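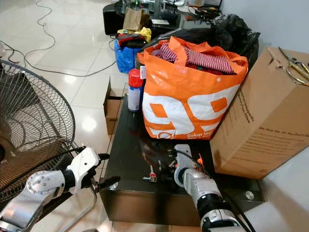 Home > Forums > Shop Floor > Automation > Search > Log in

Two arms on the sorting table, three months in

stoltness_dagmar
We run a small returns and resale place, Stoltness, and since February we've had a pair of arms working a table in the back. I promised in the other thread I'd report how it's going for the people and skip the specs, so here goes!

Short version: I love it. We get bags and boxes of whatever people send back – curtains, tablecloths, spray cans, scissors, you name it – and somebody used to stand there all day pulling it out and sorting it. I did that for 2 years and my shoulders still remember. Now the arms do the first pull and one of us looks after the table and decides on the odd stuff. We get through 345 items on a decent shift.

What changed most for me is the talking. Before, you had your head in a bag. Now I'm over at the pricing bench with Dušan half the morning and we've fixed problems we'd both been grumbling over forever.

plorkel
Great to read! How are they with soft things? We tried a single arm at Prekby and it would grab a towel fine and then bring four more along with it.

stoltness_dagmar
Soft things are still the worst, yes. An orange tote stuffed to the top with striped fabric, like the one on the table this time, is a proper challenge. The handles loop up over the contents and the fingers have to get past them. One arm has a hand with several fingers and the other has a plain gripper, so we try to give the cloth to the fingers. Small hard bits go to the gripper.

ratchet_lou
Not to rain on it, but how many people were on that table before and how many now? These threads always go quiet when somebody asks.

stoltness_dagmar
Fair question. Three before, one now, and the other two moved to repairs and pricing. Same pay. I know that isn't how it goes everywhere.

ratchet_lou
Good for them. At my last job "moved to another area" lasted until the busy season ended. I'd want it in writing.

dusan_simko
Dušan here, one of the two who moved. It is in writing, Lou, we asked for that before the arms came. I'll disagree with Dagmar on one thing though. Whoever is minding the table gets tired in a different way. You're watching and waiting and then three odd things come at once. We swap every 105 minutes now and I'd go shorter.

stoltness_dagmar
He's right, and I'd forgotten to put that in. I could watch those fingers all day but not everyone's like me!

stepanek
What about scissors and spray cans? Our safety person would have a fit.

stoltness_dagmar
Anything sharp or pressurized is a human job here. If it's in the pile, the person at the table takes it out and pauses the arms first. That rule came from the team, by the way – 63 comments on the sheet we hung by the coffee machine, and that was the top one.

ratchet_lou
OK, the sheet by the coffee machine I like. Still want to hear from you after the busy season.

plorkel
Same. And please post which fingertips you end up with for the cloth, I'm about ready to give ours another go.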